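Home Journal Issues Articles For Authors Search

3.2 Color words and the children who use them

When we first began visiting families in Baran and Nalten, we had rather expected that the youngest speakers would learn their color words in much the same order as their grandparents had, and for red this was happily so. Green and blue gave us a good deal more to think about. Many older speakers in Nalten still use a single word for both, and they use it with great comfort, for a pond or a plum leaf or a winter sky alike. Their grandchildren, who hear the school language from February of their first year onward, tend to split the word in two, often within one sentence!
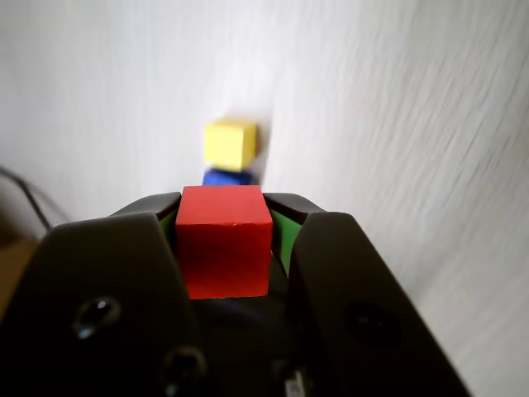
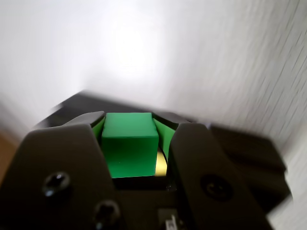
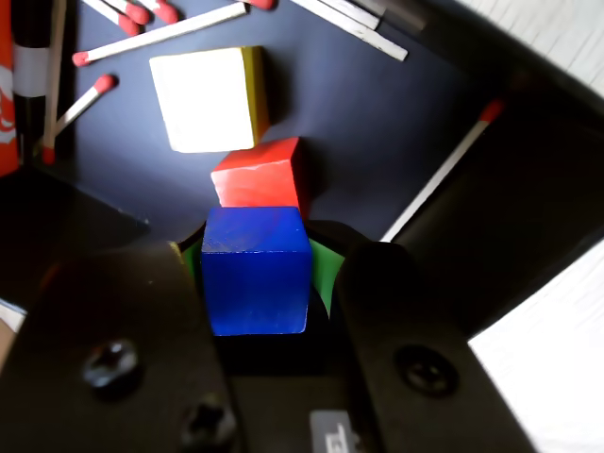 Figure 4. Cubes in red, green and blue, the three colors discussed in this section.

The Isotgate recordings hold 3,527 color words in all, of which 1,027 were spoken by children. We left out any visit with fewer than 50 usable words, though it pained us to lose some lovely conversations about goats. Longer visits gave up to 200 words each, and it is mostly in these that we hear a child try the old word, stop, and reach for the newer one. We return to the grandparents' replies, which were very patient, in Section 4.

Contact the editors | Copyright Stellirov Papers in Language | Back to top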